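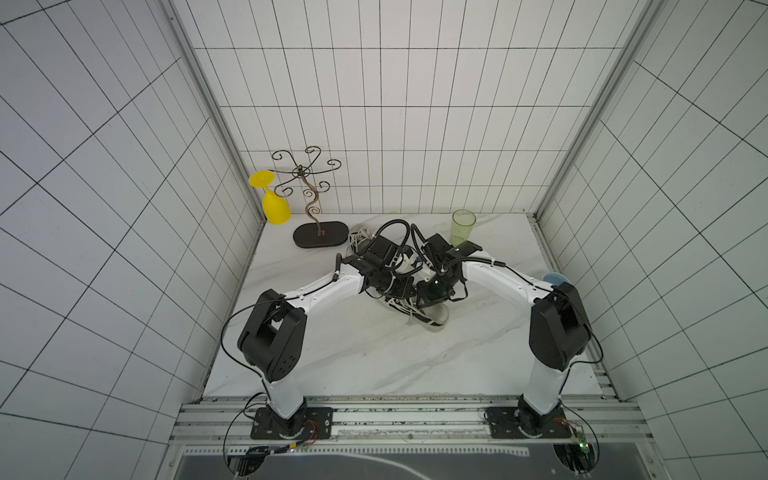

Tying a shoe is my favorite test for anyone who tells me home robots are ready. I teach mine with two arms, and if you're setting up your own chore test, laces are a great (and slightly maddening) place to begin. Start with a sneaker that has white laces and dark fabric, like the black-and-white one between my grippers, so the laces stand out. Lay it on its side for the first round and let the laces trail off toward the back. Save the upright shoe for later!

Step 1. Loosen everything by hand. You want long, floppy ends, and no knots yet.

Step 2. Teach one arm to hold the shoe still. Only that! I spent a whole Sunday trying to teach both arms at once and got a very nice tangle.

Step 3. Now let the other arm pick up one lace end and pull it straight. Run it 25 times before you change anything. My first batch worked 18 times, and I danced around the kitchen.

Step 4. Cross the laces. Go slow here, because two grippers that close together love to bump. My friend Ankica Angelovski sets her speed way down for this part and I finally copied her.

Step 5. Try the bow. Plan on up to 1000 practice runs, and put on some music.

So can a machine do this chore yet? Mine can hold, grab and cross, and I'd trust it to hang a wine glass on a rack sooner than I'd trust it with a bow. I'm still on step 5, and I want to try fatter laces in December.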